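Ticket 434 - open day demo, sim counter
Status: open
Site: Stenholm, demo room 2
Priority: high, visitors Monday

Problem: grasp planner stalls on the kitchen counter task. Arm holds, no error, then times out. Hebden crew saw it first during the dry run.

Log
9:10 restarted sim, same stall
9:25 rolled Zesteck planner back one build. Ran 7 times, stalled 3
9:40 swapped in the Rostetti lighting preset, no diference
10:05 collision margin was set double in the demo config. Put it back to default, 7 more runs, no stalls so far
10:20 the see-through box with the pink block still makes the planner slow. Opaque walls = fine. Not touching that before the visit

Views from the counter task, arm and gripper:

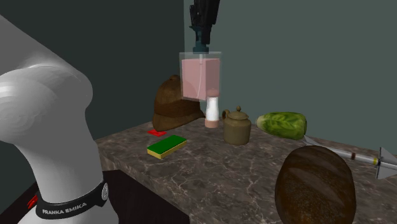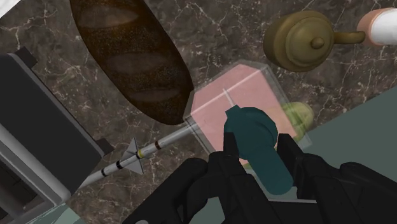 Still to do
- copy the fixed config to the second demo machine, it has the old one
- turn off random object shuffle for the school group, want the same layout every time
- somebody check the big screen, was flickering at lunch last open day
- printed handout still says 3 demos, we are doing 2

Leave ticket open til after the visit. If it stalls live, hit reset and keep talking, takes a few secconds. Don't restart the whole sim.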